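FOR IMMEDIATE RELEASE
Thursday, April 17, 2025

Dolline issues safety notice on jaw closing force in hand-held grippers

Firmware fault allowed fingers to keep closing after trigger release. Affected units to be returned for a free update and bench check.

ANSIDE – Dolline, which maintains and calibrates hand-held gripper tools for robot training work, has issued a safety notice covering 34 units currently on loan to recording teams. Under certain conditions the jaws of an affected unit may continue to close for a short time after the operator lets go of the trigger. The force involved is low, but it is enough to bend thin metal items and to pinch a fingertip placed between the pads.

No injury needing treatment has been reported. Two operators reported a pinched finger while clearing objects from between the jaws by hand. Teams are asked to stop using affected units until the update described below has been applied.
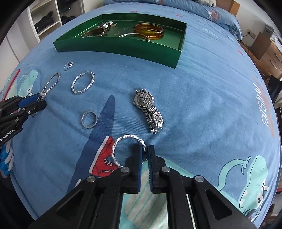

The fault was first logged during the Fokine recording programme, which covers the sorting and putting away of small household objects in ordinary homes. Jewellery tasks make up a large part of that programme and are the most sensitive to errors in closing force. A twisted bangle standing partly upright on a bedspread, with the jaws slightly open around its lower edge, gives under sideways load much sooner than a solid block would, and soft bedding beneath it makes the contact point harder to judge. Operators on these tasks tend to make many small corrections with the trigger, and this pattern of use is what exposed the fault.

Dolline reviewed 1,292 recorded grasps from the programme. In 50 of them the jaw position continued to change after the trigger signal had returned to zero. All 50 came from units running the same firmware release, which was issued last August. Units on the earlier release showed no such movement.

Cause

The trigger reading is smoothed before it is passed to the jaw drive. In the affected release the smoothing window was lengthened to reduce chatter at light grip. When the trigger is pressed and released several times in quick succession, the smoothed value can lag behind the true one, and the drive carries on closing on the old value. The overrun measured on the bench was up to 4 mm at the fingertip. A separate current limit, intended to stop the jaws on contact, was set too high to act on thin or flexible items.

The mechanical parts were examined and are not at fault. Linkages, pivots and fingertip pads were all within tolerance. Wear on the pads does not cause the overrun, although worn pads may make it harder to notice.

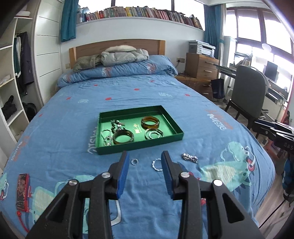 What operators should do

1. Check the firmware release on the start-up report. If it is the August release, stop work and switch the unit off.

2. Do not put fingers between the pads to free an object. Open the jaws fully with the trigger first, then lift the object clear from the side.

3. Where two units are used together, withdraw both, even if only one is affected. The pair must be calibrated together after the update.

4. Keep the recordings. Sessions made with an affected unit should be marked and sent in as normal – they will be screened before use.

5. Return the unit in its transit case to the Anside workshop. Carriage will be paid by Dolline.

Changes being made

The updated firmware restores the shorter smoothing window and adds a direct cut-off, so that a released trigger stops the drive whatever the smoothed value says. The current limit has been lowered. Each returned unit will be run through a bench test on thin rings, hinged bangles and loose chain before it goes back into service.

The bench test has been drawn up with Prendergast, the testing house that carries out acceptance checks for the Fokine programme. It includes grasps against a hard raised edge, where a bangle is picked up from inside a shallow tray and one pad works close to the rim. In that position an overrun can drive the pad into the tray as well as into the object.

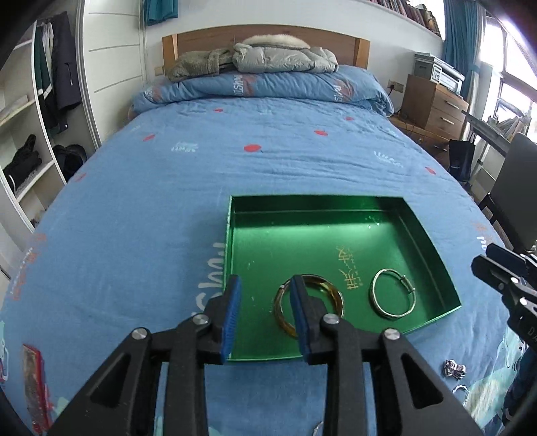 Photo: Dolline / Fokine recording programme

Turnaround is expected to be five working days from receipt. Replacement units are available in limited numbers and will go first to teams with sessions already booked in private homes.

Householders whose belongings were handled during affected sessions are being contacted by the recording teams. Any item found to be bent or marked will be repaired or replaced at Dolline's expense. Claims should be made through the team that carried out the session, quoting the session reference on the consent form.

A full technical report, including the bench results, will be sent to all loan holders once the last affected unit has been checked.

Enquiries: Dolline Press Office, Anside

Ends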